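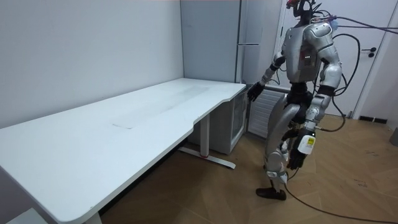 O humanoide da Drarkar junto à secretária branca, na sala de demonstrações de Gourlay.

A Drarkar abriu as portas do seu laboratório de Gourlay em dezembro de 2021 e recebeu visitantes em grupos de 10. Quem os acompanhou foi Brândușa Cârstea, engenheira responsável pelo controlo dos braços, que conversou connosco entre duas sessões.

Cârstea começa pela mobília. A sala era um gabinete e continua a parecer um, com o armário, o radiador e um pequeno frigorífico. «Podíamos ter montado uma bancada industrial», diz. «Mas o que nos interessa é uma secretária normal, à altura normal. É aí que o robô vai ter de trabalhar.»

O exercício do dia é simples de explicar: levar a mão até à borda do tampo e mantê-la perto dele sem bater. «As pessoas esperam que ele pegue logo numa chávena. Antes disso tem de saber onde acaba a mesa», explica. O tampo tem um recorte curvo na frente, e essa curva deu trabalho à equipa. Os primeiros ensaios, em março, foram feitos com uma mesa retangular, e a mudança obrigou a rever parte do programa. «Perdemos três semanas com aquilo. Não me custa dizê-lo.»

Os cabos são o assunto que mais perguntas levanta. Há um feixe roxo e preto que sai da zona da cabeça e outro cabo, preto, que segue pelo chão. Um visitante quis saber quando desaparecem. Cârstea não dá data. «Em laboratório, o cabo é cómodo. Não temos pressa de o tirar.»

Isabelle Boychuk veio da Hallarmont, que gere residências assistidas e acompanha o projeto desde o início. Assistiu à demonstração duas vezes. «Esperava uma coisa mais rápida», admite. «Depois percebi que a lentidão é de propósito. Nas nossas casas, uma máquina que se mexe depressa não entra.» Pergunta-se, ainda assim, quanto espaço será preciso à volta do robô. Os quartos que tem em mente são mais estreitos do que esta sala, e as portas também.

Cârstea responde que a largura dos ombros está a ser revista para a próxima versão, a que a equipa chama Brernura. As proteções prateadas serão mais finas e as mãos ficam como estão. «Das mãos gostamos», diz. Até agora a equipa registou 811 ensaios de aproximação à mesa, 88 deles interrompidos pelo operador. O objetivo é chegar aos 2.000 antes de passar a objetos.

Boychuk gostaria que os próximos ensaios contassem com funcionários das residências, e não apenas com engenheiros. Cârstea concorda, embora queira primeiro fechar as regras de segurança. As duas voltam a reunir-se em Gourlay quando a nova versão estiver montada.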